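시연 학습(로봇)

시연 학습은 사람이 작업을 직접 해 보이고 로봇이 그 기록을 따라 하도록 가르치는 방법을 통틀어 이르는 말이다. 모방 학습의 자료를 모으는 단계로 다루어지며, 문헌에 따라 '시범 교시'라고도 한다. 로봇에게 식탁 치우는 법을 말로 설명하려던 사람들이 결국 자기가 식탁을 치우게 되는 분야이기도 하다.

개요

고전적인 산업용 로봇은 좌표를 하나하나 입력받아 움직였다. 부품이 늘 같은 자리에 놓이는 공장에서는 이것으로 충분했으나, 가정집의 물건은 그런 협조 정신을 보이지 않는다. 찌그러진 병은 저마다 다르게 찌그러져 있고, 휴지 뭉치에는 도면이 없다. 그래서 규칙을 적어 주는 대신 사람의 동작을 여러 번 기록해 두고 거기에서 규칙성을 찾게 하는 방식이 쓰이게 되었다.

방식

손으로 가르치는 방식은 다시 둘로 나뉜다. 하나는 로봇 팔을 사람이 붙잡고 움직이는 직접 교시이고, 다른 하나는 로봇 없이 집게만 떼어 낸 듯한 도구를 손에 들고 작업하는 휴대형 집게 방식이다. 후자는 무거운 팔을 옮길 필요가 없어 부엌이든 거실이든 그대로 들고 들어갈 수 있다. 집주인의 동의는 별개의 문제이다.
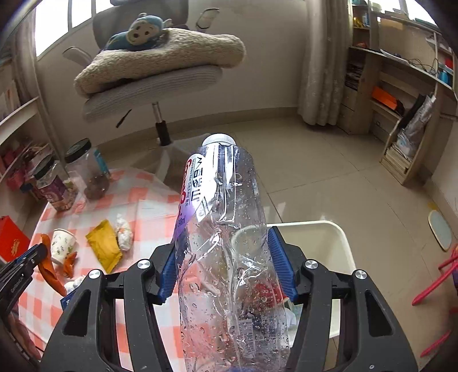

휴대형 집게로 투명 플라스틱병을 집은 모습. 뒤쪽 바닥에 쓰레기통이 있다.

원격 조작은 사람이 떨어진 자리에서 조종 장치를 움직이면 로봇이 이를 따라 하는 방식이다. 조종 장치로는 로봇과 관절 구조가 같은 축소형 팔, 가상현실용 컨트롤러, 드물게는 게임 패드가 쓰인다. 로봇이 실제로 낼 수 있는 동작만 기록된다는 장점이 있으나, 평소 2초면 끝날 일이 21초짜리 대장정이 되는 경우가 있다. 조작자의 인내심은 자료에 기록되지 않는다.

정리 작업

식탁 정리는 이 분야에서 즐겨 쓰이는 과제이다. 단단한 것과 구겨지는 것, 납작한 것과 둥근 것이 한자리에 섞여 있고, 무엇을 버리고 무엇을 남길지도 정해야 한다. 빈 과자 상자와 아직 과자가 든 통을 구별하는 일은 사람에게도 늘 쉽지는 않다.

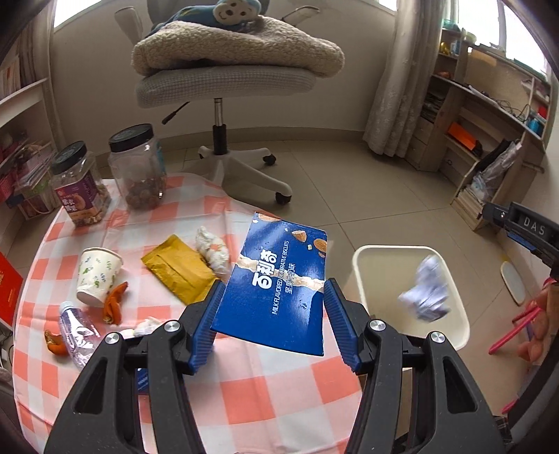
납작한 종이 상자류는 집는 방향이 특히 문제가 된다. 넓은 면을 위에서 누르면 미끄러지고, 모서리를 잡으면 휘어진다. 숙련된 시연자는 가장자리를 살짝 들어 올린 뒤 집는데, 이 요령을 문장으로 적어 달라고 하면 대부분 손짓부터 시작한다.

공개 자료

페스브리지(Pesbridge) 자료집은 가정 내 정리 동작 400건을 담고 있으며, 2021년 6월 19일에 처음 공개되었다. 같은 해 12월의 개정판에서는 물건을 떨어뜨린 시연 5건이 빠졌다. 졸루니스(Jollunis)의 기록 도구는 반대로 실패한 시연도 표시만 달아 그대로 남긴다. 두 방침의 우열을 두고는 논의가 이어지고 있으며, 양쪽 모두 상대의 자료를 내려받아 쓰고 있다.

한계

로봇은 시연자의 버릇까지 배운다. 케들로(Kedlow)의 내부 시험에서는 로봇이 물건을 놓기 전마다 잠깐 멈추었는데, 원인은 시연자가 쓰레기통을 한 번씩 확인하던 습관이었다. 이를 줄이려고 시연자를 여럿 두면 이번에는 서로 다른 버릇이 섞인다.

같이 보기

모방 학습
원격 조작
밥티스타(Baptista) 집게
강화 학습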